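2021-06-11

# Lovar sill repair, part two: primer and seam sealer 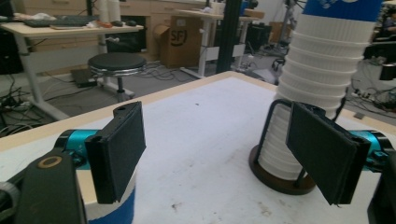 The offside sill went back on in January and then sat in bare zinc primer for far too long, so the first job was finding out how much of that primer could stay. Weld-through primer is not a finish coat. It is slightly porous, and after a few months in a damp garage it lets moisture through to the steel. I took it back with a 180 grit disc on the flat and a small wire cup in the seams. The flat was sound. The lower flange had bloomed orange in two places near the jacking point, each the size of a thumbnail.

Both patches came up clean with phosphoric acid gel, left for 30 minutes, then rinsed and dried with a heat gun on low. I don't leave the gel any longer than the tin says. If it dries on the metal it forms a crust, and epoxy won't hold to that.

For the epoxy I used Cloretix two-part grey. Mixing is by volume, four to one, and it needs a proper induction period before it goes in the gun. I sprayed two coats with a 1.6 mm tip. The first was a light one and it looked patchy, as it should. The second covered.

Total mixed was 452 ml, and I threw away more of it than I'd like. The sill is a smaller area than it looks when you are lying under it.

## Seam sealer

I had intended to use the brushable sealer left over from the boot floor, but it had skinned over in the tin. Nabila Sitompul, who did the sills on her own Lovar last year, suggested the Flirkmont cartridge instead. It is stiffer and doesn't sag on a vertical joint. It is also harder to tool. I masked either side of the seam, ran a thin bead, and smoothed it with a gloved finger dipped in panel wipe. Pull the tape while the sealer is still wet or the edge tears.

The factory seam on this car is not neat. If you want it to look original, stipple it with a cut-down brush and stop before it looks good.

## Colour

The paint code on the plate is 3266, a solid dark green. There are at least two variants of it and the tin I bought is the bluer one. On a test card held against the front wing it is clearly off in daylight and fine under the garage tube. Ludmila Kopecký at the paint counter is going to tint a fresh batch from the fuel flap, so that will cost me another £67.

Stone chip goes on before then – Tautahi black, up to the swage line only. Cavity wax comes last, after the colour has had a fortnight to harden. I still need to find the rubber bungs for the drain holes.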